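A harp comes home to Hindton

June 6, 2020

I've been putting off writing this one until I had good news, and now I do! The old Woma lever harp, the one some of you will remember from the back of our rehearsal room with a sheet over it, is strung, regulated and playing again. I picked it up from the Hedegaard workshop yesterday and drove home at a speed that annoyed everybody behind me.

If you missed the earlier posts: the neck had started to pull to one side, and two of the lower levers buzzed no matter what we did to them. Ingvar Holst took the whole thing apart over the winter. He made a new neck out of maple, kept the original pillar (it has a lovely worn patch where people's knees have been), and glued a fresh brace inside the soundbox. He quoted us 3000 for the job and stuck to it, even after he found a second crack. I sent him a very large cake.

My favorite part was hearing it with the new strings on. Ingvar went a little lighter in the bass than I would have, and I grumbled about it on the phone, and I was wrong. The low end is clear now, and you can play a slow air without everything running together into soup.
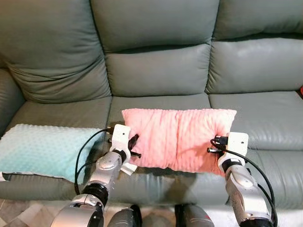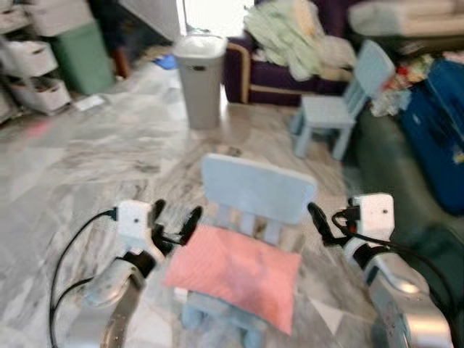 Clunura Harp Club, Instruments and Repairs

So what happens next? The strings are still stretching, so for now I'm tuning it morning and night and keeping it out of the sun. Guðlaug Blöndal has offered to play it in for us, an hour or so a day, and she's already complaining that she won't want to give it back. She's working on a set of Norwegian dance tunes and a waltz by our own Juraj Skála, who wrote it for this harp before the neck went and has never heard it played on the thing.

We hope to have the first proper performance in August. I can't promise a room yet. Kirsten Brynjólfsdóttir is looking into a garden with decent shade, and if that falls through we'll record it and put it up on the club page with the sound as good as we can get it. Either way the waltz is going in the program. Juraj has been very patient.

A big thank-you to the 109 people who chipped in to the repair fund. We ended up with a bit left over, and it's going toward a new padded cover and a spare set of strings.

One last thing: members who want to borrow the harp later in the year should drop me a note with the months that suit them. Loans run 15 weeks, same as for the small harps, and you'll need a tuner and a key of your own, because ours keep wandering off.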